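Workshop and Household Tips: Teaching a Gripper to Tidy Up

Filed under: gadgets, tidying, things we were talked into

3 March 2026

We get a fair number of letters asking whether the home robot kits are worth the cupboard space. My short reply is "not yet, for most people". The longer reply is this page, which is for anyone who has already got hold of a pair of hand-held grippers and wants to show a machine how to clear up small rubbish without wasting a month on it.

The idea is simple enough. You do the job yourself with the gripper in your hand, the camera on it records what you did, and the software tries to learn from it. The Nernex leaflet says you can "teach any chore in an afternoon". I did 711 recordings through February and would not let the result near my sock drawer. Still, some things made the recordings better, and they cost nothing.

Before you start

Pick one chore and write it down in a sentence. "Put the wrappers in the bin" will do. "Tidy the bedroom" won't, as you'll do it differently every time and the software will learn a muddle.

Put the bin, box or bag where you can reach it without walking. Walking shakes the camera and adds nothing.

Charge both grippers the night before. The Yimer ones claim a full day. Mine managed a morning.

Wipe the finger pads with a damp cloth and let them dry. Sugar and crisp dust make things stick, and then you get a lovely recording of yourself shaking a wrapper loose, which you do not want copied.

Setting out the bits

Use real rubbish in real shapes. The sample set in the Privo box was all neat foam blocks, and a machine brought up on foam blocks has no idea what to do with a fruit net. Flattened pouches, twisted wrappers, nets and small cartons are what turn up in a house, so save a bagful.

Don't line them up. Drop them from knee height and work with whatever you get. Shuffle them again after every few goes.

Do some on a hard table and some on something soft. Soft is harder than it looks. Bedding gives under the fingers, and on a busy pattern you can lose sight of a small item altogether. I'd still do it, because a machine that can only manage a bare worktop is no help to anyone with children.

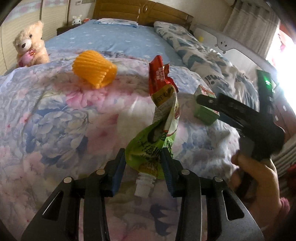 Squeeze pouch between the blue pads, with the second gripper over at the little green carton. Flowery blanket, so plenty for the camera to get confused by.

Holding and lifting

Come in slowly and stop for a breath before you close the fingers. If you snatch, the software learns to snatch.

Take soft packets across the flat part. Stiff ends and spouts tend to swing the whole thing round when you lift.

Close just enough to hold. There's a temptation to squeeze until it creaks, and then the first half-full pouch you try goes all over the duvet. Rinse pouches out and put the caps on, or accept the laundry.

Lift straight up, clear of the cloth, before you move sideways. Dragging is quicker, but a ruck in the blanket will take the next item with it.

With two grippers, let one finish before the other lets go of anything. The Prarnix guide shows both hands working at once like a pair of knitting needles. I tried it and ended up with the tips knocking together in most of the recordings.

Keep your spare fingers out from in front of the camera. Long sleeves too: push them up if they flop.

What about remote control?

You can also sit in a chair and work an arm with a pair of handles. It's easier on the knees and there's less bending. Against that, you can't feel what you've got hold of, and there is a small delay that makes you overshoot. I found I was twice as slow and a good deal crosser. For flimsy rubbish I'd stick to holding the gripper myself. For heavier, sturdier things the handles were all right.

Keeping the good ones

Throw out any go where you dropped something by accident, unless you picked it up again cleanly. Those are worth keeping in a folder of their own.

Stop after 16 in a row. My wrist went before my patience did, and the later ones were sloppy.

Check the lens for fingerprints at every break. I lost 2 whole sets to a thumb smear.

Look at what else is on show before you send recordings anywhere. Bedrooms are full of private things, letters and photographs especially, and the "blur" setting on my kit missed plenty.

Is it worth it?

The forum wisdom is that you need 600 good goes for one simple chore. I had more than that, and the arm now picks up a wrapper on a plain table most of the time. On a blanket it mostly picks up the blanket. A bin with a pedal remains the better buy, and it doesn't need updating.

Next page: getting candle wax out of a tablecloth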